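Sour, Salty, Sweet: What Happens to a Pot of Lentils When You Change the Order

Student project report, Food Studies, second year
Submitted by Nandi Mnguni
Supervisor: Rosemarie Pfeiffer
14 November 2022

Why I chose this

My aunt makes a brown lentil soup that I have never managed to copy, even with her standing beside me reading out the amounts. She puts the tomatoes in at the very end and I had always put them in at the start, partly out of laziness (one tin opened, one tin in the recycling, done). When Rosemarie asked us in May to pick a small question from our own kitchens, I knew straight away it would be the tomatoes, and then it grew a little, as these things do, to take in the salt and the sugar as well.

What I cooked

I made the same soup over and over at the Stillbridge teaching kitchen, using 418 grams of brown lentils for each batch, all from the one sack so that their age wouldn't muddy things. The onions, carrots and bay leaf stayed the same. In the first batch everything went in together. In the second the tomatoes waited until the lentils were tender, and in the later ones I moved the salt around and tried a spoonful of brown sugar early and late.

I had planned to use lemon juice too, but the lemons I bought were so different from one another in sourness that I gave up on them and kept to tinned tomatoes, which behaved themselves beautifully.

How we tasted

Five classmates were kind enough to sit down with me for each round, with water and plain bread in between. I asked them to score the softness of the lentils and the flavour of the broth on separate sheets, after my first attempt at a single score out of 100 left everyone arguing cheerfully about what it meant. They tasted without knowing which bowl was which, and I tried hard to keep my face still!

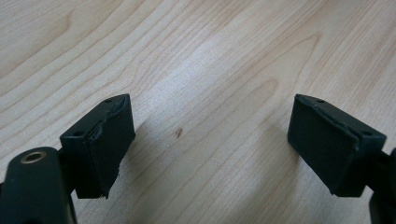

What we found

The tomatoes mattered most. With the acid in from the start, the lentils kept a firm little centre long after the others had gone creamy, and two of my tasters thought I had undercooked them on purpose. Salt made much less difference to texture than I'd been told growing up, although the early-salted broth tasted rounder and the late-salted one a bit flat, with the seasoning sitting on top.

Sugar was the odd one. Added late it was easy to pick out and not very popular, and added early it seemed to vanish into the carrots.

What I would change

I'd like to weigh the tomatoes after draining, and repeat the salt rounds with chickpeas. I would also write to my aunt sooner, as she has since told me she adds a splash of vinegar as well and never thought to mention it.

My thanks to Rosemarie for her patience with my drafts, and to everyone who ate far more lentils than they'd signed up for.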